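Guía de instalación y uso del molinete de ancla Storo 700
Sección 4. Puesta en marcha, marcado de la cadena y primer fondeo

Si ha llegado hasta esta sección, el molinete ya está atornillado a la cubierta, con su contraplaca por debajo y la junta bien asentada, y lo peor ha quedado atrás (enhorabuena, sabemos lo que es pasar una mañana boca abajo en un pozo de anclas). Queda la parte agradecida: darle corriente, enseñarle el camino a la cadena y fondear por primera vez con él. Le pedimos que lea la sección entera antes de coger la primera herramienta, y que lo haga con un café y sin prisa, porque hay un par de pasos que se entienden mejor cuando ya se conoce el siguiente.

Todo lo que sigue vale tanto para la versión de eje vertical como para la de eje horizontal. Donde difieren, lo avisamos.

4.1 Antes de dar corriente

1. Ponga el desconectador de batería en posición de apagado y quite el fusible principal del molinete. Guárdeselo en el bolsillo. En el bolsillo de verdad, no en la mesa de cartas, donde otra persona con la mejor intención puede volver a colocarlo.

2. Compruebe que el ancla está trincada en la roldana de proa con su pasador y, además, con un cabo a una cornamusa.

3. Repase el apriete de los cuatro pernos de la base. Si utilizó sellador, espere a que haya curado del todo según las instrucciones del fabricante del sellador.

4. Abra la tapa del pozo de anclas y mida la caída libre, es decir, la distancia vertical entre la parte baja del tubo de cadena y lo alto del montón cuando toda la cadena está dentro. Necesita un mínimo de 37 cm. Con menos, la cadena se apila hasta el tubo y el molinete acaba tragándosela al revés.

5. Asegúrese de que el chicote de la cadena está unido al barco mediante un cabo lo bastante largo para asomar a cubierta cuando ha salido toda. Un cabo se corta con una navaja en un apuro; un grillete, no.

Precaución: no una nunca el chicote directamente al cáncamo con un grillete metálico.

4.2 Conexión eléctrica

El motor consume 700 W en trabajo normal y bastante más en el arranque, de modo que los cables gruesos que vienen en la caja no son un capricho nuestro. Si su barco tiene la batería de servicio a popa y el molinete a proa, calcule la sección sobre el recorrido completo, ida y vuelta, con la tabla del anexo B. Es el error más habitual entre quienes nos escriben, y también el más caro de corregir con los paneles ya montados.

1. Fije la caja de relés en un mamparo seco, fuera del pozo de anclas. El latiguillo que va de la caja al motor mide 73 cm y no debe empalmarse ni alargarse. Si no llega, mueva la caja.

2. Conecte el negativo en primer lugar y después el positivo, con los terminales limpios y una arandela dentada en cada uno.

3. Cubra cada terminal con termorretráctil con adhesivo y deje una pequeña comba en el cable antes de la entrada a la caja, para que el agua gotee por ella y no se meta dentro.

4. Pase el cable del mando por su propio tubo, separado de los de potencia.

5. Coloque el fusible, conecte el desconectador y pulse SUBIR durante un segundo. El barbotén debe girar metiendo cadena a bordo. Si gira al contrario, apague todo e intercambie los dos cables del motor marcados A y B. En la versión horizontal, fíjese en el giro desde babor, que desde estribor es facilísimo equivocarse.

Nota: durante estas pruebas el embrague debe estar suelto y la cadena fuera del barbotén.
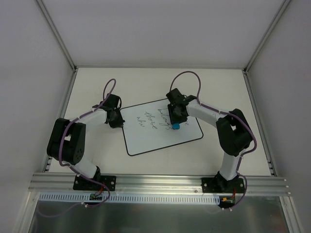 Karabo Msimang pregunta si se puede alimentar el molinete desde la batería de arranque, ya que en su velero queda mucho más cerca de proa, y añade que lleva dos temporadas haciéndolo así sin contratiempos.

Se puede, y entendemos la tentación, pero le rogamos que no lo haga salvo con un relé de separación entre ambos bancos. Un fondeo complicado consiste muchas veces en subir y bajar el ancla cuatro o cinco veces seguidas, y después de eso conviene que el motor del barco siga arrancando. En cualquiera de los dos casos, tenga el motor en marcha siempre que utilice el molinete.

4.3 Marcado de la cadena

El contador de a bordo es cómodo, pero las marcas sobre la propia cadena no se quedan sin pilas ni se desajustan. Dedíquele una tarde en el pantalán.

1. Extienda la cadena en el muelle, en tramos paralelos de igual longitud. Con la dotación de serie, que es de 30 metros, bastan seis tramos de cinco.

2. Lave los eslabones con agua dulce y déjelos secar al sol.

3. Pinte tres eslabones seguidos en cada marca. Si prefiere las marcas de plástico insertadas, elija las de su calibre y empújelas hasta que queden enrasadas, porque las que sobresalen saltan en el barbotén a la segunda maniobra.

4. Anote el código de colores que haya elegido y péguelo por dentro de la tapa del pozo. Usted se lo sabrá de memoria, pero algún día fondeará otra persona.
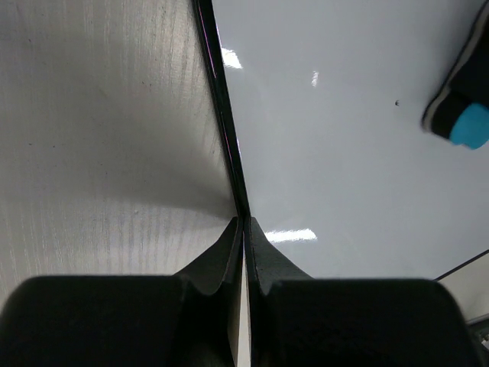 Figura 2. Dedos de pinza negros, con las puntas casi juntas.

5. Estibe la cadena de nuevo a mano, empezando por el chicote, y compruebe al terminar que sale sin cocas tirando de ella unos metros.

Nota: la pintura aguanta una temporada larga en fondos de arena y bastante menos en piedra. En nuestro barco de pruebas, el Woren, repasamos las marcas cada mes de marzo, antes de la botadura, y aprovechamos para invertir la cadena y repartir el desgaste entre las dos mitades.

4.4 Primer fondeo

Elija para estrenarlo un día tranquilo, un fondo de arena que conozca y una cala sin vecinos demasiado cerca. Tiempo habrá de fondear con público.

1. Arranque el motor y retire el pasador y el cabo de trinca del ancla.

2. Embrague el barbotén con la palanca, apretando en el sentido de las agujas del reloj hasta notar firmeza. No hace falta colgarse de ella.

3. Lleve el barco proa al viento y deténgalo sobre el punto elegido.

4. Pulse BAJAR hasta que el ancla toque fondo. Se nota enseguida, la cadena pierde tensión y cuelga a plomo.

5. Deje que el barco caiga hacia atrás y vaya largando cadena al mismo ritmo. Si la suelta toda de golpe caerá en un montón encima del ancla, y la maniobra habrá que repetirla.

6. Cuando haya filado la longitud prevista — con buen tiempo, nosotros contamos cuatro veces la profundidad más la altura de la proa — coloque el estopor o, mejor todavía, una boza con amortiguador hecha firme a una cornamusa.

7. Dé atrás con suavidad, tome dos enfilaciones en tierra y espere unos minutos. Si no se mueven, apague el motor y disfrute del baño.

Precaución: el molinete no está diseñado para aguantar el barco fondeado. La carga ha de pasar al estopor o a la boza antes de dar atrás con el motor, y permanecer ahí toda la noche.

Precaución: mantenga manos, pies, pelo suelto y cordones lejos del barbotén. Los niños, a la bañera con un encargo importante, como vigilar las enfilaciones.

Hay quien prefiere bajar el ancla por gravedad, aflojando el embrague. Es más rápido y ahorra batería, y la palanca le servirá de freno si la trabaja con tacto. Practíquelo primero en poca agua. Con la caída libre la cadena toma velocidad muy deprisa, y una vez lanzada ya no se frena con la palanca, y mucho menos con la bota.
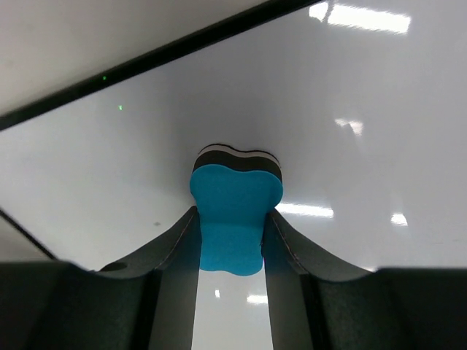

Para levar, el orden es el inverso, con una advertencia que repetiremos cuantas veces haga falta: el molinete recoge cadena, no arrastra el barco. Avance despacio con el motor hacia el ancla, recoja lo que vaya quedando flojo y haga pausas. Cuando la cadena esté a pique, ponga el estopor y deje que el propio barco, con su balanceo, vaya despegando el ancla. Si se resiste, una avante corta suele bastar. Solo entonces quite el estopor y suba el resto.

Los últimos dos metros, a toques cortos y mirando. Un ancla que entra a toda velocidad en la roldana se lleva por delante el gelcoat, y en alguna ocasión el pasador.

4.5 Si algo no va bien

El motor no gira y no se oye nada. Revise el fusible principal, el disyuntor y el conector del mando, en ese orden.

Se oye el clic del relé, pero el motor no gira. Mida la tensión en los bornes del motor mientras alguien pulsa el mando. Si cae mucho, busque un terminal flojo o sulfatado.

El motor gira y el barbotén patina. Apriete el embrague. Si continúa, desmonte los conos y límpielos de grasa.

La cadena salta sobre el barbotén. Confirme que el calibre coincide con el grabado en el barbotén y que la cadena no entra retorcida. Un grillete giratorio en el ancla suele ayudar.

El disyuntor se dispara al levar. Casi siempre está tirando del barco con el molinete. Espere a que se enfríe el motor, rearme y vuelva a leer el párrafo de la advertencia.

Cuando nos escriba al servicio técnico de Kundach, indique el número de serie grabado en la base, la longitud de sus cables y, si puede, la tensión medida con el motor en carga. Con esos tres datos Yulan Cheng suele poder contestarle el mismo día.

El mantenimiento de invierno y el despiece del embrague se tratan en la sección 5.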